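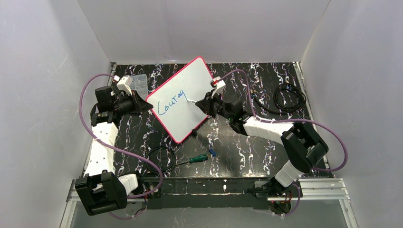
*Small whiteboard with "Coutay" written on it in blue marker*

**Ticket: Varport Desktop prints address labels one row too low**
**Status:** open, then half solved, see bottom
**Printer:** Sido label printer, the older gray one, USB

Hi! I run the mail orders for Borkowska Seeds and I've been using Varport for our labels for ages with no trouble at all, so I'm a bit stumped. Since the July update every sheet comes out shifted down. The first label is blank, the second one has the first address, and the last address on the sheet just vanishes (it doesn't roll over to the next page, it's simply gone). Our sheets have 30 labels each, so I'm getting 29 addresses and one very annoyed customer per page.

I'm going to write down everything I try as I go, partly for you and partly so I don't do the same thing twice after lunch.

**9:10 am**

Restarted the computer and the printer. Same shift. Unplugged the Sido completely, went and made coffee, plugged it back in. Same shift, better mood.

**9:40 am**

Checked the template. It's the one called "Vutska 30-up", which came with the program and which I have never touched. Scaling says 100 percent in Varport and 100 percent in the print window, so it isn't the "fit to page" thing that's in your help article. I did notice the article still has the old menus in it, by the way. "Page Layout" is now hiding under "Sheet" and it took me longer to find that than I'd like to admit.

**10:15 am**

Exported the same batch as a PDF and opened it. The preview in Varport looks perfect, but the PDF has the blank label at the top! So I think the printer is off the hook, and I've said sorry to it.

**10:50 am**

Tried a different batch, the 62 addresses from the spring list. Page one starts with a blank, page two starts with a blank, page three starts with a blank. Every page loses its last address if the page is full. The last page is fine apart from the gap at the top, because there's plenty of space left on it.

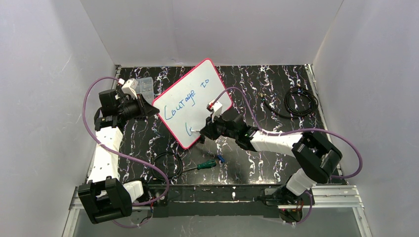
Then I made a brand new template with the same measurements, typing the margins in by hand, and ran the same batch through that. No blank label! Everything lines up, nobody gets dropped, and the PDF matches the preview. So whatever is wrong seems to live in the Vutska template or in how the new version reads it.

**11:30 am**

Opened both templates side by side. Margins match, label height matches, gaps match. The only difference I can find is a box called "Start position." Mine says 1. The Vutska one says 2, but it's grayed out and I can't change it. I don't remember that box being there before the update, though I may never have looked.

**1:20 pm**

Duplicated the Vutska template to see if the copy would let me edit it. It does! Changed the 2 to a 1, saved, printed a full sheet on plain paper first (I've wasted enough labels for one morning) and it came out right. Printed it on real labels, also right.

So I can work again, and I'm using the copy for now. Things I'd still like an answer to:

- Can you fix the built-in template, or unlock that box?
- Could the program warn me when an address doesn't fit on the sheet? I only caught this by checking names against the order list.
- If I install the next update, will it leave my copy alone?

I've attached the PDF from 10:15 and both template files. I'm at my desk until 4:30 pm if you want me to test anything else, and email is better than the phone, our line crackles like mad.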